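About Jendton

Most "about us" pages in the wardrobe trade say the same thing. Family values, passion for organizing, a lifelong love of drawers. We have read plenty of them and still couldn't tell you what any of those companies do on a wet morning in April, so we'll try to stick to what we do.

Jendton gives paid advice on clothes storage. We started in Clulden, in a room over a dry cleaner, and later opened a second office in Trullham when the drive got old. We don't sell wardrobes, and we don't take commission from anyone who does. You would be surprised how many "free design consultations" end with a quote for 82 dollars a shelf.
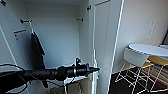
Our view is that most homes already have enough closet. What they have too much of is stuff somebody was talked into buying to put in it: velvet trays, boxes with lids, labels for the boxes. Before we suggest anything new we ask you to take out whatever you haven't worn in a year and live that way for a month. One dark garment on a white hanger inside an open white wardrobe is more or less where we like to begin, and we add back slowly from there. Some clients find this irritating and a few have told us so at length.

What we charge

A home visit is 164 dollars. A follow-up is 68. Those are the only two prices. We looked at memberships and couldn't work out what the member would be getting.

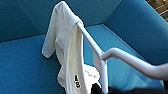 The visit takes up to 3 hours, and you get a written plan at the end of it. If the plan says "change nothing", you still pay, and we realize that grates. We'd argue it's the cheapest renovation you will ever have. You're free to disagree, and our neighbours at the dry cleaner certainly do.

The Barasa method

You may have seen our name next to this one. Barasa is a folding system that was everywhere a few years back, and we taught it for two winters. Shirts folded that way stood up nicely in the drawer until someone took one out. We no longer teach it, and we have our doubts about any system that needs a course.
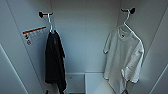
Pale walls and two black hooks, set high.

We are not against hooks, rails or shelves. We are against paying twice for them. If a fitter tells you the old ones can't be reused, ask why, and ask for the answer in writing. 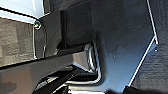
The same goes for us. If something in your plan sounds like padding, write to the Clulden office and ask what it's for. We answer in the order letters come in, mornings mostly. Trullham is open by appointment, and the parking there is as bad as people say.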